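Muselina de algodón doble gasa Nalten

Inicio > Tejidos > Bebé y hogar > Muselinas
Referencia: NAL-401
Vendido por metros, en múltiplos de 10 cm
Disponible en tienda y en línea

Descripción

La doble gasa Nalten es un tejido de algodón 100 % formado por dos capas finas unidas entre sí por puntadas de ligadura repartidas por toda la pieza. Al lavarla, el algodón encoge ligeramente y aparece el arrugado característico. No se plancha para eliminarlo; si se plancha, vuelve con el siguiente lavado.

Se utiliza para arrullos, baberos, fulares, blusas de verano, pijamas infantiles y fundas de cojín. No la recomendamos para bolsos ni para prendas con costuras sometidas a tensión, como pantalones ajustados.

Ficha técnica

Composición: 100 % algodón
Ancho útil: 130 cm
Gramaje: 125 g/m²
Encogimiento en el primer lavado: hasta un 7 % a lo largo, 5 % a lo ancho
Transparencia: media en tonos claros, baja en tonos oscuros
Elasticidad: ninguna
Aguja recomendada: universal 70/10
Hilo recomendado: poliéster Zollwood, bobina de 1000 m

Estampados y lisos

Flores pequeñas sobre blanco
Hojas sobre crudo
Puntos sobre gris
Liso crudo
Liso teja
Liso verde salvia

Los lisos se tiñen en partidas. Si necesita más tela para un proyecto ya empezado, indique el número de pedido anterior en las observaciones y comprobaremos si queda de la misma partida. El liso teja está agotado y volverá a estar disponible en febrero.

Cuánta tela pedir

Arrullo de 120 x 120 cm: 1,30 m
Dos baberos con trasera de rizo: 0,40 m
Fular de adulto: 2 m
Blusa de manga corta, tallas 36 a 42: 1,60 m
Funda de cojín de 45 x 45 cm: 0,60 m

Las cantidades incluyen el margen por encogimiento. Para los estampados con dirección añada 20 cm.

Preparación y costura

Lave la tela antes de cortar, a la misma temperatura a la que vaya a lavar la prenda terminada. Remate primero los extremos con zigzag o remalladora, porque la doble gasa se deshilacha con facilidad. Déjela secar en plano y extiéndala sobre la mesa sin estirarla. Para marcar sirve un jaboncillo; el rotulador borrable con agua puede traspasar a la segunda capa.
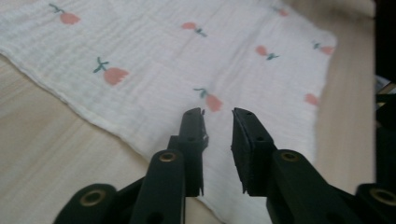 Para el dobladillo, doble 1 cm y otro centímetro más, sujete con pinzas y cosa con puntada de 3 mm. Si la máquina arrastra la capa superior, baje un punto la presión del prensatelas o utilice el pie de doble arrastre. En las esquinas de los arrullos conviene cortar el sobrante en diagonal antes del segundo doblez.

Lavado

Máquina a 40 °C, centrifugado máximo 700 rpm. Sin lejía ni suavizante. Secadora a temperatura baja.

Envíos y devoluciones

Los pedidos salen de nuestro almacén de Weselport en dos días laborables. El envío es gratuito a partir de 100 euros. La tela cortada a medida no admite devolución salvo defecto. Recomendamos pedir antes una muestra de 10 x 10 cm, disponible en todos los colores.

Para cantidades superiores a 20 m, consulte precio y plazo con Mercedes Castaño, pedidos profesionales, desde el formulario de contacto.

Productos relacionados

Rizo de algodón Ríos, blanco y crudo
Bies de doble gasa Nalten, 18 mm
Pinzas de costura Zollwood, caja de 50
Patrón de babero en dos tallas

Ficha actualizada el 27 de enero de 2023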